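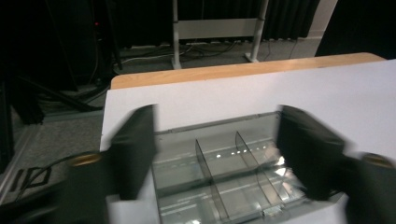

Grip practice for hand-held gripper recording

Grip practice is the set of working rules for taking hold of objects with a hand-held gripper while demonstrations are recorded for robot training. It covers how the fingers are placed, how hard they close, and how the work surface is laid out. The rules differ from one laboratory to the next. The most widely copied text is the Brovdale guideline, first drafted by Manju Kushwaha and later taken up, with changes, by Sandhu and Trallow.

Finger placement

The guideline asks for contact on two opposite walls of an object, with both fingers at the same height. A divider tray is held by its outer walls. Inner partitions are not used as grip points, as they may flex or come out of their slots. The operator closes the fingers until the object stops sliding and goes no further. Thin acrylic can crack at the corners, and a tray with a cracked wall is taken out of use.

Clear objects

Transparent plastic is treated as a separate class. Its edges are hard to pick out on camera, bright spots from overhead lamps show up on the walls, and whatever lies underneath can be seen through the floor of the tray. Brovdale calls for a plain, matte sheet under clear items. Trallow also allows bare wood. Operators are told to approach clear objects slowly, and a clip in which the fingers are blurred at the moment of contact is marked for review. Review does not mean the clip is thrown out.

Work area

Cables on the floor should be kept out of the operator's path. Stands and tripods stay behind or beside the table, and their feet are marked with tape so they can be put back in the same place. The cable on the gripper itself needs enough slack for a full turn of the wrist.

Session limits

Under the Brovdale text, one operator may record no more than 480 clips in a shift, with a change of operator after 2 hours. Sandhu sets the limit at 440. Both require the finger pads to be wiped at each change.

Criticism

The Purkmont group has argued that a fixed clip limit says little about fatigue, and that the review rule for blur is applied unevenly.

See also: Finger pad wear; Operator handover

Last updated: March

Search this site Go

Contact | Copyright | Back to top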